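Ticket 1547 – Care plan reminders arrive one hour late
Product: Stiltach home care rota
Site: Stockdale day centre and home visits
Opened by: I-seul Hong
Status: waiting for supplier

Sat 30 May, first entry
Since the last update, the medicine reminders on the carers' phones come one hour after the time in the care plan. The office screen shows the correct time. I have checked it for 2 clients, both with a morning visit. Until this is repaired the carers must use the paper sheet in the client's folder.
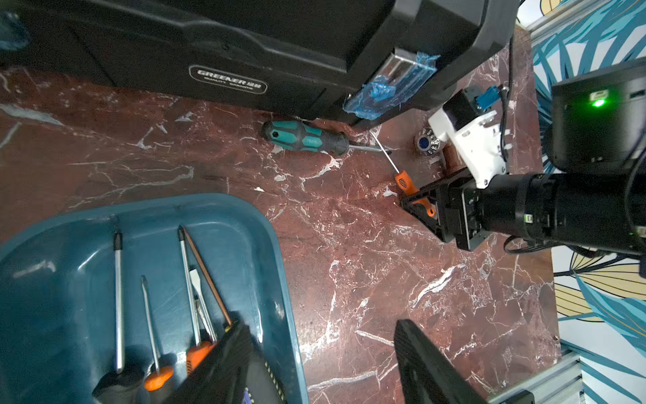

I restarted the app on my own phone and signed in again. No change. I also removed one reminder and made it new, and the new one came at the right time. So the fault is only in reminders which were made before the update.

Reply from Sosatano support
Please check the time zone in the branch settings and send us the branch number.

Our answer
Branch number is 1221. The time zone was empty – I have set it to London and saved. Old reminders are still late.
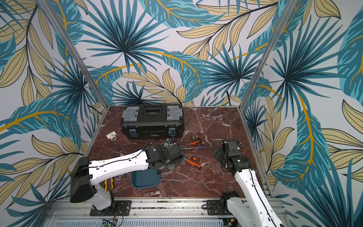
A colleague asked if ticket 1797 is the same problem. I have read it and I think it is different, as there the reminders do not come at all. Please do not join the two tickets.

Reply from Sosatano support
We can run a repair on the old reminders. It needs permission from the branch manager.

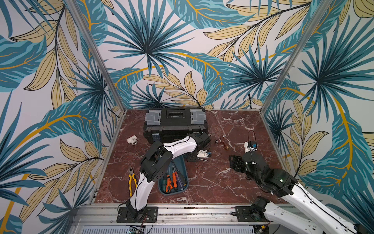

Permission was sent by e-mail this afternoon. Please run it after the last evening visit, and tell us before you begin. I will compare the list with the paper sheets the next morning and write the result in this ticket.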